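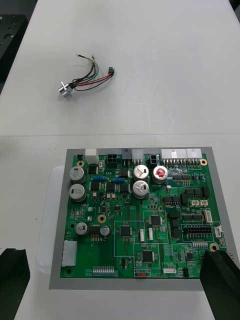
The case for mending the control board

When a washing machine stops, the fault is often blamed on "the electronics", and the whole appliance is written off. Bradance believes this habit is wasteful and should end.

A control board is an assembly of ordinary parts. Capacitors age, connectors work loose and wires break near the plug. Each of these faults can be found by a trained person at a clean bench, with the board laid flat and its wiring harness set beside it. Last year our Plarneck workshop received 3,151 boards, of which 2,102 were returned to use. Most needed no more than one new component.

Manufacturers could make this work far easier. Connectors should be labelled, harnesses should be sold separately, and circuit diagrams should be available to any competent repairer on request. At present, a customer may be quoted for a full replacement board when a single lead has failed.

We accept that some boards are beyond repair, and that safety must come first. Even so, the decision to scrap should follow an inspection. We ask retailers to offer one before they offer a new machine.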